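Warivent Carved Chaise Longue, Left-Arm Version: Review After One Winter

Posted Thursday, April 18, 2019

The Warivent is a single-ended chaise longue with a raised, shaped back and one rolled arm. It is sold by Poulain through its website and its Plenport showroom, in a left-arm and a right-arm version. I ordered the left-arm version in the peony fabric. It was delivered in November and has been in daily use since then in a carpeted sitting room with a south-facing window.

Price as ordered was £1664, including delivery to the room of choice. The same model in a plain weave is cheaper. Order code for the peony fabric is 2617, which is worth quoting if you ring up, as the name on the swatch card does not match the name on the website.

Delivery and assembly

The chaise arrives in one carton with the feet packed separately in a bag taped to the underside. Fitting them takes a few minutes with the key supplied. The threaded inserts were clean and square, and all the bolts went in by hand for the first few turns. There is no other assembly. Two people are needed to lift it, and anyone with a narrow hall should measure the diagonal of the back, as it is the back and not the seat that decides whether it goes round a corner. The instructions give only length, depth and overall height.

Frame and carving

The show wood is a dark reddish brown. It runs along the top of the back with a rope-twist trim, continues in the scroll on the face of the arm, and appears again in the base rail. The colour match between these parts is good in daylight and under a lamp. The carving has been finished by hand to some degree: the twist is crisp for most of its run and softens slightly towards the low end of the back. I do not regard this as a fault.

The finish on the scroll is glossier than I expected from the catalogue. It shows fingerprints, particularly on the outer curve, where people put a hand when sitting down. A dry cloth removes them. One small chip appeared on the lower edge of the base rail in the second month, from the vacuum cleaner. Poulain sells a touch-up pen made by Pekon, and the colour is close enough once dry, though a shade too matt.

There is no creak from the frame under normal use. Sitting on the extreme low end produces a slight lift at the arm end if nobody is sitting there. This is common to the type.

Upholstery

The fabric is beige with large brown and cream peonies and leaves. The pattern has been centred on the seat, and the repeat carries from the seat to the back with a small offset that is noticeable only from directly in front. Seams are straight. Piping at the arm is tight with no puckering.

Wear so far is limited to light flattening of the pile on the seat. There has been no pulling at the seams and no bobbling. I have cleaned one tea mark with cold water and a white cloth and it left no ring. The covers are fixed, so anyone with young children should consider the plain weave, for which loose covers can be ordered.

Fading is too early to judge. I keep the curtains partly drawn on bright days.

Cushions and bolster

The cushions are sold as a set and are not included in the price above. They vary in quality. The best is the large rectangular one in brown floral brocade, with gold braided trim. It is firm, stands up against the back without being propped, and gives useful support to the lower back when the legs are up.
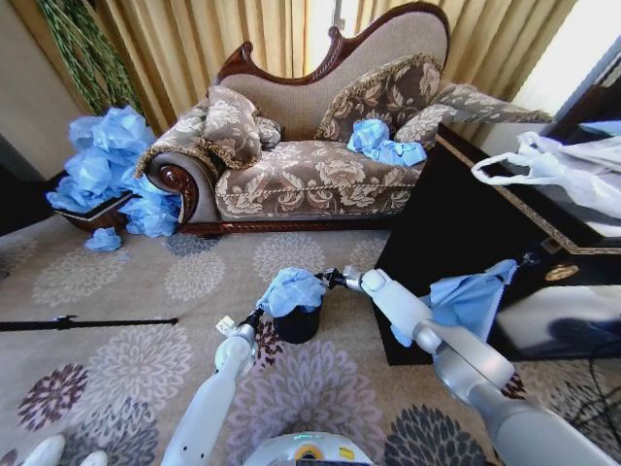 The square cushion with gold fringe sits well against the rolled arm, but the fringe catches on knitwear and needs combing out by hand every so often. The smaller floral ones are underfilled. I opened one, added more filling and closed it again, which improved it considerably.

The long grey bolster with tassel fringe was bought separately and is the least successful purchase. It is too long for the low end of the seat and reaches out over the black table I keep beside it. The grey also sits a little cold against the beige. A shorter one in brown would be the better choice.

Comfort

The seat is firm. For reading with the legs up it is comfortable for a couple of hours. For upright sitting the depth is excessive without a cushion behind the back. The curve of the back suits a half-reclined position best, and a tall person will find the highest part falls just below the shoulder. It is not suitable for sleeping on.

Two adults can sit on it side by side. Up to 12 stone per person is the figure I was given by the showroom, which seems cautious for a frame of this weight.

Ratings

Frame: 5 out of 5
Upholstery: 4 out of 5
Cushion set: 3 out of 5
Value: 4 out of 5

Recommended in the main fabric, with the cushions bought singly if the shop will agree to it. Check the arm side twice before ordering. Poulain describes it as seen when facing the chaise, and some other sellers describe it as seen when seated.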